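Wuken Hand-Held Gripper, Pair

Home / Teaching tools / Hand-held / Wuken pair
Stock: available
Ships from: Vekcombe
Sold as: set of two, left and right

The Wuken is a robot gripper with the robot taken off. You hold the back end, you work the jaws with your own hand, and a small camera on the tool records what the jaws are up to. Do a job often enough and you have a pile of recordings that an arm can be trained on. Your arm goes home sore and the robot gets the credit.

We have stocked single grippers for a while. The pair came in after enough customers bought one, discovered that most household jobs take two hands, and ordered the other a week later with a second lot of freight. We apologise for enjoying the freight.

What's in the box

2 hand-held grippers, black
2 sets foam jaw pads, fitted
2 camera mounts, fitted
1 spare set of jaw pads
1 hex key, which you will lose
Printed quick guide (the long guide is a download)

Cameras are sold separately. The mount takes the Clandano wide camera, and other makes of the same size will go in with a bit of persuasion from a shim.

Jaws and pads

The jaws are blocky. People have written to ask if a slimmer version is coming, and the maker, Nautiyal, says it's being thought about, as it was last time we asked. For mugs, boxes, cloths and the handles of most things, blocky is fine. For picking up a coin, use your fingers and don't record it.

The padding is the part we like. Bare plastic jaws skate on glazed crockery, and the noise they make doing it will clear a room. Padded ones take hold of a rim without fuss. The pads do wear, first at the corners and then everywhere. The maker rates a set at 1000 grasps. Ours were looking shabby well before that, but we'd been doing a lot of dishes.

In use: the plate and tray routine

Tableware is what most buyers start with, so it's what we started with too. One plate, one tray, a white board over the table, a gripper in each hand. The left tool steadies things and the right does the lifting, or the other way around if you're left-handed or feeling brave. Plates are harder than they look. A flat plate on a flat tray gives the jaws very little to get under, and you find out quickly how much of your own plate handling is done with a thumb you no longer have.
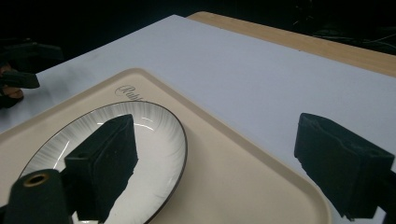 Bench notes by the Wuken desk, Vekcombe
Updated 2022-08-28

The dark rim on a white plate earned its keep. A plain white plate on a white board is a miserable thing to look for in footage, and putting a beige tray in between helps as well. If you're choosing props, choose ones you can tell apart at a glance, then choose them again with the lights turned down.

Shiny glaze is another matter. The middle of a glossy plate throws back highlights and a dark shape from the jaw hanging over it, and we were sure this would spoil everything. We kept the takes anyway. Kitchens are full of reflections, and a robot that has only met matte plates is in for a rough first day.

Spread the jaws well before you come in. Beginners creep up on the plate with the jaws half shut, clip the rim, and push the whole lot across the tray like a slow curling stone. Go in wide, get low, close gently. If the second gripper isn't needed yet, park it near the side of the board and keep your hand still. Waving it about is tempting and makes for very lively footage of nothing.

We planned on 200 takes of the plate routine in an afternoon. We managed rather fewer and had a long discussion about chairs. The tools aren't heavy, but neither is a teacup, and you wouldn't want to hold one of those at arm's length until dinner.

Grumbles

The quick guide is printed in grey on slightly lighter grey.
Left and right tools look alike from any distance. Put a bit of coloured tape on one.
Black foam collects lint and flour and shows off both. A lint roller sorts out the first. Flour is forever.
There's no carrying case. The shipping box does the job until the flaps go.

Price

Pair, as listed: $459
Returns accepted within 3 weeks if the pads are clean. We do look.

Questions we get

Can I buy the left one by itself?
Yes, on the singles page. It's the same tool as the right one with a different sticker in the box.

Will the pads mark my good plates?
Ours haven't. We'd still suggest using the plates you don't mention to guests.

Can I wash the pads?
Wipe them with a damp cloth and let them dry before the next session. Do not put them in the dishwasher. A customer did, and sent us the result in an envelope.

Does it come with the robot?
No.

Goes with

Clandano wide camera
Nautiyal jaw pads, spare set
Wrist strap, padded
White work board, large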